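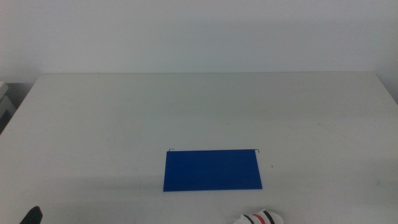 얼룩과 긁힌 자국이 남은 흰색 상판

흰색 책상 상판 얼룩, 어디까지 지워지나요?

글쓴이: 회색자국
등록일: 2025년 7월 19일

작업실에서 쓰는 흰색 상판에 회색 자국이 많이 생겼습니다. 무광에 가까운 표면이고 제품명은 Worix인데 설명서를 잃어버려서 코팅 종류는 모릅니다. 작년 12월에 들여놓고 그동안 물티슈로만 닦았습니다. 연한 얼룩은 조금 흐려지는데 선처럼 그어진 자국은 그대로입니다.

집에 매직블럭하고 Grellden 중성세제가 있습니다. 매직블럭으로 문지르면 그 부분만 번들거린다는 말이 있어서 아직 안 써 봤습니다. 그리고 이게 때인지 긁힌 건지 구분하는 방법도 알고 싶습니다. 상판만 새로 사면 62,000원이라 가능하면 닦아서 쓰려고 합니다.

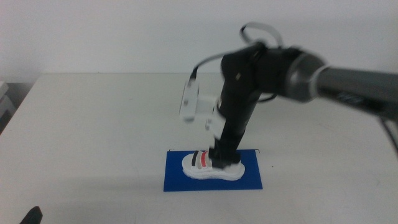
같은 상판, 작업 중

글쓴이: 문틀닦이

손톱으로 자국을 가로질러 살살 긁어 보세요. 걸리는 느낌이 있으면 표면이 파인 것이고, 매끈하면 다른 물건의 색이 묻은 경우가 많습니다. 회색 선은 금속이 스치면서 묻은 자국일 때가 많고 이런 건 대체로 지워집니다.

순서는 이렇게 하시면 됩니다. 미지근한 물에 중성세제를 몇 방울 풀고 부드러운 천을 적셔 꼭 짠 다음 자국 위에 3분 정도 올려 둡니다. 그다음 한 방향으로 닦고 깨끗한 물걸레로 세제를 없앤 뒤 마른 천으로 마무리합니다. 그래도 남으면 베이킹소다를 물에 되직하게 개서 손가락에 천을 감고 아주 약하게 문지릅니다. 베이킹소다도 연마 성분이라 구석 안 보이는 곳에 먼저 해 보셔야 합니다.

매직블럭은 무광 상판에는 권하지 않습니다. 저는 Farah 식탁에 썼다가 손바닥만 하게 광이 생겼고 되돌리지 못했습니다.

글쓴이: 3000번사포

파인 자국은 세제로 안 됩니다. 원목이면 3000방 사포로 다듬기도 하는데 코팅 상판에 하면 코팅이 벗겨집니다. 하지 마세요.

글쓴이: 부쿨달

저는 그냥 데스크매트 깔았습니다. Vukuldale에서 샀고 잘 쓰고 있어요. 아세톤은 쓰지 마세요. 표면이 뿌옇게 변해서 얼룩보다 더 보기 싫습니다. 알코올은 소독용을 천에 조금 묻혀서 쓰는 정도는 괜찮았는데 제 책상 기준입니다.

글쓴이: 회색자국

답변 감사합니다. 손톱으로 해 보니 왼쪽 자국들은 걸리지 않습니다. 중성세제부터 해 보고 안 지워지면 베이킹소다로 넘어가겠습니다. 매트는 작업할 때 밀릴 것 같아서 일단 보류합니다.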